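Old cords, chargers and mystery cables: your questions answered
Kaimal Repair Group

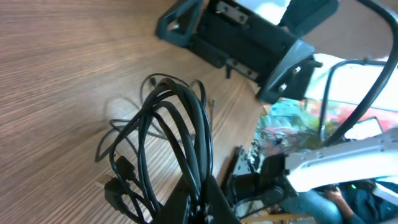
A tangle of black cables on a wooden table.

We get asked about cords more than any other thing people bring through the door. Most of what gets passed around on this subject is sales talk or something somebody's uncle said, so take the answers below as the view of a few people who have been let down by both.

Should I keep every cord I own, just in case?

No. The "just in case" almost never comes, and when it does you can't find the cord anyway. Keep what fits something you still use. If you can't name the thing it belongs to after a month of thinking about it, let it go.

But what if it turns out to be the charger for the camera?

Then go and get the camera and try it, after checking the label. People tell us this one a lot and very few of them have gone and got the camera.

Is it true any charger will do if the plug fits?

No, and we wish this one would die. With the round barrel-type plugs especially, two power packs can look the same and put out quite different voltages. Read the small print on the pack and on the device. The voltage should match, the polarity symbol should match, and the amps on the pack should be the same as what the device asks for, or higher. If either label has worn off, we won't guess for you.

USB is different, isn't it?

Somewhat. A proper USB-C charger and a proper USB-C device are meant to work out between them how much power to send. I say "proper" on purpose. A no-name charger with no certification mark on it may or may not bother with the working out. Also, not every USB-C cable carries data at full speed, or video at all, and the cable often won't tell you. That's poor design, whatever the box says about one cable for everything.

Are expensive cables better?

Sometimes they're better made, with a sturdier join where the cord meets the plug. For the most part you are paying for the packaging. Padmavathi Joseph bought a Bultitz cable for 50 dollars on the strength of its lifetime guarantee, and it gave out in 8 months. The guarantee needed the original receipt, the original box and a form posted overseas. She has gone back to cheap ones and is no worse off.

Can I wrap a frayed cord in electrical tape and keep using it?

If it plugs into the wall, no. Tape peels, and it hides the damage from the next person. Unplug it and stop using it. A low-voltage cable such as a headphone lead is less of a worry, but if the outer layer has split, the wires inside are probably not far behind.

What's the right way to coil a cord?

Loosely. Don't wind it tight around the power brick, whatever the photo on the box showed you. The bend right at the join is where they fail. Make loops about the size of a dinner plate, let the cord fall the way it wants to, and fasten it with a bit of string or a reusable strap. You don't need to buy a system.

What about those cable organizers?

Muthu Marar tried the Gurnance one with the coloured slots. It holds five cords. He has a good many more than that, so now he has a drawer full of cords and an organizer. A paper bag for each kind, with the name written on it in marker, does the same job. If you like the look of the organizer, fine, but it won't sort anything for you.

Does leaving a charger plugged in waste a lot of power?

A little, yes. A lot, no. A modern phone charger sitting idle draws so little that you'd have trouble spotting it on your bill. Older, heavier ones that feel warm with nothing attached are worse, and I'd unplug those. The gadgets sold to fix this problem cost more than they are likely to save you.

Can I put cords in the recycling bin at home?

Please don't. They wrap around the sorting machinery. Take them to an electronics drop-off, or bring them to us and we'll take them there.

Are they really recycled?

Fair question, and I can only half answer it. The copper is worth money, so somebody wants it. The plastic coating is harder to account for. Indira Ramasamy wrote to the Ollivard depot to ask where it goes and got back a leaflet with a leaf on it. We still use them, as it beats landfill, but we'd like a straight answer and will put it on this page if we ever get one.

Will you pay me for the copper?

No. There isn't enough in a shopping bag of phone chargers to cover your gas.

Will you test my cords for me?

We'll test up to 8 at a visit, if they're labelled or you've brought the device. Please untangle them first. Suha Saliba does the testing in the evenings, from 6:30, and she isn't going to do your untangling.

Can I take a cord from your spares bin?

Yes, it's free. Same rules on voltage. There's no guarantee, though you wouldn't get much of one in a store either.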